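3.2 Work surfaces and their finish

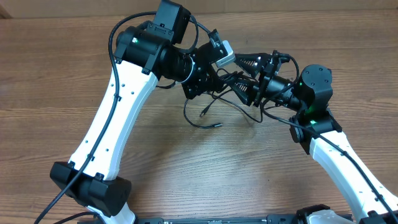

Figure 2. Wooden tabletop with a warm brown, streaked grain.

The surface on which a household task is carried out is often treated as a given. In the literature on domestic work it tends to appear only as a height, and sometimes as a width. We took the view that the finish of a table also affects how people use it, and in particular how they clear it, wipe it and decide that it is clear enough to start something else. This section sets out how the tables in the study were chosen and how their finish was recorded.

Tables came from two sources. The first was the Drellton furniture store, which holds second-hand pieces collected from homes in the area. The second was the set of tables already in use at the Kennedy site, where the tidying sessions took place. Only tables with a wooden top were kept for the main comparison. Painted tops, glass tops and tops with a fixed covering were set aside and are dealt with in Section 5.

Each top was described under three headings: tone, grain and sheen. Tone was matched by eye against a printed card of brown and grey shades, under the same ceiling light each time. Grain was noted as plain, streaked or figured, together with the direction in which it ran when seen from the side where a person would normally sit or stand. The top in Figure 2 was entered as warm brown and streaked, with the grain running from side to side. Sheen was judged last, with the ceiling light on and the blinds down.

Grain direction turned out to matter more than we had planned for. In the pilot, held in October, people wiping a streaked top tended to follow the streaks, even when this meant a longer reach. On plain tops the same people wiped in loops or worked from one corner. We therefore kept the direction of the grain constant in the main study and turned any table that did not fit. Two tables could not be turned because of the shape of the room, and their results are reported separately.

Tone had a smaller effect, and it showed mainly with crumbs. On warm mid-brown tops, toast crumbs were left behind more often than on pale or very dark ones. Participants did not seem to be aware of this. When asked afterwards, most said that the table was clean, and several named the darker tables as the hard ones — the opposite of what the counts show. For the counts we used 20 sessions per table and a fixed load of 50 crumbs, sieved to an even size and scattered from a tray.

Edges were recorded too, although they are not part of the main analysis. A top that stands close to a wall or board on its far side gives a natural stop for the hand, and objects are pushed up to it and left there. A top with open space behind it is cleared differently, with items drawn back towards the body. We noted the far edge as open or closed and kept the gap, where there was one, the same across sessions.

Wear was the hardest thing to describe in a fair way. The Vernon scale, used in an earlier study of school desks, gives one score for the whole surface, and this hides the difference between a top that is lightly worn all over and one with a single bad patch. We used the Urska grid instead. It divides the top into equal squares and scores each one, and the sum is then scaled to a maximum of 1,000. Two raters scored every table without seeing each other's sheets. Where they disagreed by more than one step on any square, the square was scored again the next day.

All tops were cleaned with plain water and a cotton cloth before each session. No polish or oil was used at any stage.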